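Quick note before you scroll: everything in this folder is about rice cookers and the steaming trays that sit in them. If you came for the bread logs, those live in the Kakell folder and I haven't touched them since February.

# steam-tray-notes

Hi! I'm Krystyna Adamczyk, and this is my slightly overgrown pile of notes on steaming things over rice. It started as one text file called `dumplings.txt` and then people kept asking me for it, so I cleaned it up (a bit), put it in a table, and now it has a README like a grown-up project.

The idea is simple. You cook rice in the bottom, you put the tray in on top, and whatever is on the tray cooks in the steam while the rice does its thing. One appliance, one plug, dinner. The trouble is that the little booklets always give you times for steaming over plain water, and steaming over rice is a different animal. So I write down what I did and how it came out.

## What's in the folder

- `runs.csv` – the main table, one row per batch. There are 394 rows right now.
- `foods.csv` – short list of what went on the tray, with the spelling I settled on (it's "bok choy" everywhere now, please don't send me "pak choi" rows, I'll only change them)
- `cookers.csv` – nicknames for the cookers, plus lid type and whether the tray came with it
- `scribbles/` – my old notes, typed up as they were. Some of it makes no sense even to me.

## Columns in runs.csv

| column | what it means |
|---|---|
| `run_id` | just a number, has gaps where I deleted duplicates |
| `cooker` | nickname, matches `cookers.csv` |
| `rice_cups` | dry rice, using the cup that came with the cooker |
| `water_ml` | water in the pot |
| `food` | what was on the tray |
| `food_g` | weight before steaming |
| `tray_in_min` | minutes after pressing start that the tray went in |
| `total_min` | start to switch-off |
| `result` | under / good / over |
| `drip` | none / some / lots, meaning stuff dripping from the tray onto the rice |
| `comment` | whatever I felt like saying |

A blank `food_g` means I forgot to weigh it. There are a lot of blanks in the first stretch, sorry! I got better once Roksolana Bondarchuk gave me her spare scale.

## How I do a batch

Rinse the rice, add water, start the cooker. For anything quick (shrimp, greens, thin fish) I wait and put the tray in late. For potatoes or carrots it goes in right at the beginning. Dumplings are somewhere in the middle and I argue with myself about them constantly, you'll see it in the comments.

I leave plenty of the holes uncovered. When I lined the whole tray with cabbage leaves the top stayed pale and chewy, and the rice underneath went gummy. Run 100 is the worst one, if you feel like reading me being grumpy about eight pork buns. Parchment is fine if you cut it small and poke it.

Lid down the whole time, no peeking. Let the cooker sit ten minutes after it switches off, then open it away from your face and lift the tray out with tongs or a folded towel.

## Cleaning the tray

Starch dries in the holes and turns into cement, so I rinse mine the second dinner's on the table. A soft bottle brush gets through most of it. For the lid, wipe the inside and the vent every time, and let it dry open. I put the whole cooker on the counter with the lid up and the tray back in its place, and leave it like that until the next morning.
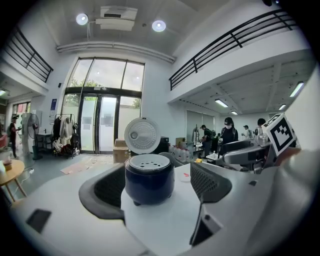
Waldemar Wasilewska wrote to me that he dries his tray separately, on edge in the dish rack, and that his rice stopped smelling like last week's fish once he did. He also thinks I should add a column for how long the lid stays open afterward. I tried his way for a couple of weeks and yes, fine, the smell thing is real, so I've switched for fish nights. The column is still on my list.

## Known problems

- Two of the cookers have keep-warm modes that kick in early, so `total_min` for those is a little short. They're flagged in `cookers.csv`.
- `drip` is me eyeballing it. What I call "some", you might call "lots".
- Almost everything is short-grain rice. Diệp Nghiêm promised me a batch of jasmine rows and I'm holding a spot for them.
- Run 889 is not a typo for 389, it's a leftover from when I numbered by notebook page.

## Adding your own rows

Please do! Copy the last row, change the numbers, keep the column order, and send it over. Failed batches are very welcome, especially mushy broccoli, I have hardly any mushy broccoli. If your cooker isn't in `cookers.csv`, make up a nickname and add a line for it too.

Use the table for whatever you want, cookbooks included. Hanna Wilczyńska made a fridge chart out of the dumpling rows, and it's in `scribbles/` under `hanna_chart.txt` if you'd like to print one.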